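Restia – Programme de réemploi du mobilier associatif
Rapport d'avancement intermédiaire remis à la fondation Tenden
Responsable du suivi : Kirsty Whitelaw

1. Rappel de la convention

La subvention accordée par la fondation Tenden porte sur la collecte, la remise en état et la redistribution de mobilier auprès des associations de Pistmont et des communes voisines. Le présent rapport couvre la première moitié de la période conventionnée, arrêtée à la fin du mois d'août.

2. État d'avancement

À cette date, 11 associations ont signé la charte de dépôt. Six d'entre elles ont déjà reçu un premier lot. Le local de Sotelo est ouvert au public le mercredi, de la fin de matinée à 18 heures. L'inventaire est tenu sur un registre unique, consultable par les structures adhérentes, ce qui a mis fin aux doubles attributions constatées au printemps.

La convention prévoyait également une filière pour les fournitures légères et les emballages. Celle-ci a pris du retard : le prestataire pressenti s'est retiré en juin et la consultation a dû être relancée. Deux offres sont en cours d'analyse.

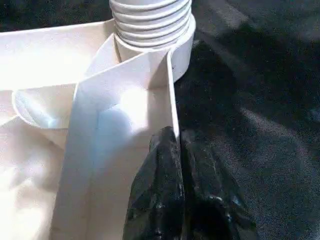

3. Exécution budgétaire

Les dépenses de transport restent conformes au prévisionnel. Le poste « petites réparations » présente en revanche un dépassement, lié au prix des visseries et des patins de remplacement. Restia sollicite l'autorisation de réaffecter 3 000 euros depuis la ligne « communication », dont la consommation demeure faible. Aucune modification du montant total de la subvention n'est demandée.

4. Difficultés rencontrées

Les dépôts arrivent souvent sans tri préalable. Les assises en matière plastique posent une difficulté particulière, leur examen devant porter aussi sur les pieds et sur le dessous. Une fiche de contrôle a été rédigée en juillet et sera jointe au rapport final.
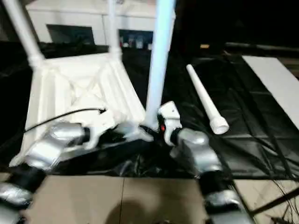
Chaise en plastique blanc couchée sur le côté, dessous nervuré apparent.

5. Prochaines étapes

La signature du marché relatif aux fournitures légères est attendue en octobre. Une réunion de suivi avec la fondation sera proposée dans le même mois, à Pistmont. Les justificatifs de dépenses du premier semestre sont transmis par envoi séparé.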